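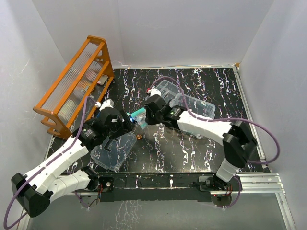 How Did People Fire a Ship's Cannon?

BOOM! If you lived in the harbour town of Bormont two hundred years ago, you would have known that sound very well. Ships fired their guns to say hello, to ask for help in fog, to mark a king's birthday and sometimes, of course, to fight. But a cannon on a wooden ship was a heavy, grumpy, dangerous thing, and one person could never have worked it alone. So who did what? And why did they need a bucket of water, a sheep's fleece and such a lot of rope?

Let's find out!

What is a cannon, anyway?

A cannon is a very big metal tube, closed at one end and open at the other. The open end is called the muzzle (just like the front of a dog's face). The closed end is the breech. The long hole down the middle is the bore, and no, it isn't boring at all.

Old ship's cannons were called muzzle-loaders, and that name tells you nearly everything. All of it went in at the front: the gunpowder, the ball, the lot. Then it all had to be pushed right down to the back with a long pole. Imagine filling a drainpipe with socks, using only a broom handle, on a floor that keeps tipping from side to side, and you've got a pretty good idea.

Meet Old Pakel

The gun we know best is called Old Pakel. It was made at a foundry in Sosville, where melted iron was poured into a huge mould, and it weighs 484 kilograms. That is about as heavy as a horse! It fired an iron ball weighing 3 pounds, so sailors called it a three-pounder. (They named nearly all their guns this way, by the weight of the ball. It saved a lot of arguing.) A ball that size would sit nicely in your hand, a bit bigger than a tennis ball, but you'd notice the weight straight away.

Three pounds doesn't sound like much, does it? Well, Old Pakel was one of the little ones. The biggest guns on the biggest warships threw balls more than ten times heavier, and those guns weighed as much as a couple of cars.

Who was in the crew?

Old Pakel had a crew of six when it sailed on a trading ship called the Lâm. Bigger guns had more people. These were the jobs:

The gun captain aimed and gave the orders, and also fired the gun.

The sponger had a pole with a wet sheepskin on the end. Before every new shot, the sponge went right down the bore to put out anything still glowing in there.

The loader put the powder and the ball into the muzzle.

The rammer pushed them down. On some ships the sponger did this too, with a tool that had a sponge on one end and a rammer on the other. Clever!

The tackle hand hauled on the ropes to move the gun. On a small gun like this everybody else grabbed a rope as well.

The powder carrier ran up and down the ladders, fetching fresh powder from a room deep in the ship. This was often the youngest person on board, sometimes a child of ten or twelve. People called them powder monkeys.

What happened, step by step

Everything was done in order, and the crew practised again and again until they could do it in the dark.

First the gun was hauled back from the gunport, the square hole in the ship's side, so that the crew could get to the muzzle. Then came the wet sponge, in and out with a twist. Next the loader slid in the cartridge. On a ship like the Lâm, a cartridge was simply a cloth or paper bag with the powder already measured into it. After that came the ball, and then a lump of old rope called a wad, so that the ball couldn't roll out again when the ship dipped.

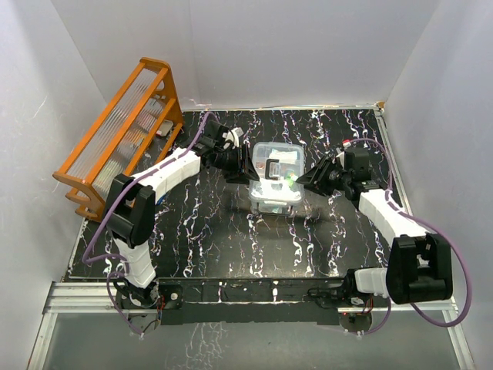
Loading went fastest when two people worked as a pair, one on each side of the muzzle. The sponger stood on one side and the loader on the other, and they had to keep out of each other's way while both of them reached for the same small place. Look at the two robot arms and you'll see just that shape: one comes in from the left, one from the right, and their grippers face each other across the clear plastic box in the middle. Now swap the box for the mouth of a cannon and the arms for two sailors with bare feet and very sore ears. Each one needed to know what the other was about to do. If the loader was too quick, the sponge was still in the way. If the sponger was too quick, ouch, fingers!

Once everything was rammed home, the crew pulled on the ropes and the gun rumbled forward on its little wooden wheels until the muzzle poked out through the gunport. The gun captain took aim, waited for the ship to roll to just the right angle, and shouted for everyone to stand clear.

Then... BOOM!

Whoa, why did it jump backwards?

When the powder burned, it turned into hot gas in less time than a blink. The gas needed far more room than the powder did, so it pushed hard in every direction. The ball was the only thing that could get out of the way quickly, so off it flew. But the gas pushed back on the gun just as hard as it pushed forward on the ball. That backwards shove is called recoil.

You can feel something like it yourself. Sit on a skateboard or an office chair with wheels (ask first!) and throw a heavy cushion away from you. You'll roll back a tiny bit. The cushion goes one way and you go the other. You don't go as far as the cushion because you're much heavier, and it's the same with a cannon and its ball.

A thick rope called the breeching went round the back of the gun and was fixed to the side of the ship. It stopped the gun from rolling right across the deck. If that rope snapped in a storm, the gun could charge about, smashing whatever it met. That's where we get the saying "a loose cannon", for a person who might do anything at any moment!

How fast could they go?

A really good crew on a small gun could be ready again in roughly 60 seconds. Some were faster, and plenty were a lot slower, especially when they were tired, or when the smoke was so thick that they could hardly see their own hands. Gunpowder smoke is white and smells of rotten eggs. That's the sulphur.

Mariama Sulemana looks after the gun deck at the Bormont Harbour Museum, and she runs a cannon drill for school groups every July. It uses a wooden gun, a ball made of cork and no powder at all. "The first go is always chaos," she says. "Somebody rams before the ball is in. Somebody else is facing the wrong way. By the fourth go they're silent and concentrating, and it's wonderful to watch."

Fuseini Aidoo is the museum's rope expert, and he reckons the ropes are the best bit. He made every one of the ropes for the wooden gun by hand. The breeching took him longest and it's as thick as your wrist!

Tricky words

Bore: the long hole down the middle of a gun.
Breech: the closed back end.
Foundry: a place where metal is melted and poured into moulds.
Gunport: the hole in a ship's side that a gun points through.
Muzzle: the open front end.
Recoil: the backwards kick when a gun is fired.
Wad: a lump of old rope or cloth that holds the ball in place.

Things to try

Draw a ship's gun from the side and label as many parts as you can remember.

Get a team together and invent a drill for something at home, like making a sandwich. Give each person one job only, choose a captain to call out the orders, and practise until you can do it without bumping into each other.

If you ever find something in the ground or on the beach that looks like an old bullet, shell or cannonball, please don't pick it up. Leave it where it is, move away and tell a grown-up, who can ring the police.

Next time: why did soldiers wear such bright red coats?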